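写真共有アプリの「今年いちばん使われたハッシュタグ」って信用できますか

Hauke Steinbach
2022年9月24日

写真共有アプリのSortonを趣味で使っています。フォロワーは258人で、増やしたいというより、同じような写真を撮る人とつながれればいい程度の使い方です。

先日、Sortonが「利用者がいちばん使ったハッシュタグ」の途中集計を出していて、1位がまた「ありがとう」でした。去年も同じだったと思います。まわりの投稿を見ていても、そんなタグはほとんど見かけません。自分のタイムラインで目につくのは地名か、食べ物か、あとはキャンペーンの応募用タグばかりです。

それで気になったのが次の点です。

・こういうランキングは、運営が見栄えのいい言葉を選んで出しているだけではないのか
・上位のタグを付けると、本当に見てもらえる回数が増えるのか

二つ目については自分でも少し試しました。9月の前半は上位のタグを付けて投稿し、後半は付けずに投稿しています。付けたほうで表示回数がいちばん多かった投稿は3,885回、付けなかったほうの最高は160回でした。数字だけ見れば効果がありそうですが、3,885回のほうは夕焼けの写真で、160回のほうは駅の階段の写真です。これでタグのおかげと言われても、正直納得できません。

「ハッシュタグ分析ツール」のPalumboというのも勧められましたが、有料版の宣伝ばかり出てくるので登録の途中でやめました。使っている方がいれば、課金する意味があったかどうかも教えてください。

ねぎま好き

普通に信用していいと思いますよ。運営が出してる数字なんだから嘘つく意味がないでしょう。
タグは付けられるだけ付けたほうが得です。自分は毎回上限まで付けてます。Palumboは使ったことないです。

Balen

上の方の「嘘をつく意味がない」には賛成しかねます。嘘ではなくても、集計のしかたはいくらでも選べます。

まず、何を数えているかが書いてあるかどうかを見てください。投稿の数なのか、タグを使った人の数なのか、コメント欄の分も入るのか。同じ人が一日に何十回も同じタグを付けた場合に一回と数えるのか、全部足すのか。ここが違えば順位はかなり入れ替わります。私が読んだかぎり、今回のSortonの発表文には集計期間と順位しかありませんでした。注釈を見落としている可能性はあるので、見つけた方は訂正してください。

次に除外です。応募用タグや広告のタグ、アプリの名前そのもの、「いいね返し」の類を外してから並べるのは、この手の発表では珍しくないと思います。外すこと自体は構わないのですが、外したと書いていないなら、質問者さんのタイムラインと合わないのも当然です。「ありがとう」は誰も傷つけないし、記事の見出しにもしやすい。私が広報の担当なら、やはりそれが1位に来る表を選びます。疑いすぎでしょうか。

それと、1位だからといって見かけるとは限りません。誰をフォローしているかでタイムラインの中身はまるで変わります。ここは運営を責められないところです。

表示回数の比較について。この2件では何も言えません。夕焼けと階段という違いのほかに、投稿した時間帯、誰かが共有したかどうか、おすすめ欄に拾われたかどうかも混ざっています。最高の値どうしを比べるのもよくないです。一件だけ跳ねた投稿に引っぱられるので、せめて真ん中あたりの値で比べてください。

やり直すなら、似た被写体の写真を用意して、同じ時間帯に、タグありとタグなしを交互に出す方法があります。私もこのやり方で試しました。

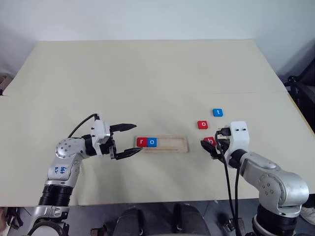 ベージュの天板と銀白色のアーム

結果は、どちらもたいして見られませんでした。上位タグを付けた回のほうが少し多いときもあれば、少ないときもあり、私には差があるとは読めません。ただし件数が少ないので、「効果がない」と証明したつもりもないです。

使う人が多いタグは、それだけ新しい投稿が次々に流れてきて埋もれるはずです。逆に「Sidbridge」のような地名のタグは見る人が少なくても、見に来る人はその町に興味があります。同じような写真を撮る人とつながりたいのなら、私はそちらを二つ三つ付けるだけにします。上限まで付けるのは、読む側からすると広告に見えます。

Palumboは無料版だけしばらく使いました。「おすすめ度」という点数が出ますが、計算の根拠がどこにも見当たらず、同じタグを翌日に調べたら点数が変わっていました。理由の表示はなしです。有料版なら説明があるのかもしれませんが、それを確かめるためにお金を払う気にはなれませんでした。

Hauke Steinbach（質問者）

ありがとうございます。発表文を読み直しましたが、やはり何を数えたかは書いてありませんでした。問い合わせ窓口から集計方法を聞いてみたところ、自動返信でヘルプのトップページを案内されただけです。

真ん中の値で見直すと、タグありとタグなしの差はだいぶ縮みました。夕焼けの一枚が効いていただけのようです。交互に出すやり方は来週から試します。階段の写真ならまだたくさんあるので。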